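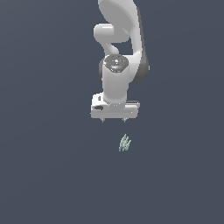
Bringing back the village swimming pond

When I rang the woman who started the pond swims at Skurivthorpe, she was still in her dressing gown with wet hair, and she'd been in at 7. "You've caught me at my best," she laughed. "Ask me anything now and I'll say yes."

I wanted to know how a duck pond behind a field came to have 200 people on its swimming list, and she was off before I'd finished the question.

"My gran learned to swim in it! They all did. Then it got choked up with reeds and everyone went to the baths in Pronville instead, and for years you couldn't even see the water from the lane. I moved back and thought, well, that's a waste."

The first job was mud. She and her brother spent two winters digging it out from the shallow end, mostly by hand, with a borrowed barrow that had a flat tyre the whole time. "I loved it. My back didn't. We found a boot, a kettle and the top step of the old ladder, and when I saw that step I nearly cried."

The ladder has been rebuilt on the same spot, in oak, and the farmer who owns the land lets swimmers park along the hedge as long as the gate is shut. (She asked me to print that bit twice. Please shut the gate.)

And the water? "Brown," she said happily. "Lovely and soft and brown, like getting into tea. In July it's warm on top and freezing round your ankles. There are newts. If you don't fancy newts, stay on the bank and have cake, plenty do."

New swimmers go in with someone who knows the pond, never alone, and in winter she keeps everybody to 10 minutes at most. She is strict about it. "I stand there with a watch and shout. They moan, and then they come out and eat flapjack and tell me they feel marvellous."

I went down myself the next morning. The newts kept to their side. I've bought a woolly hat and I'm going again as soon as my towel's dry.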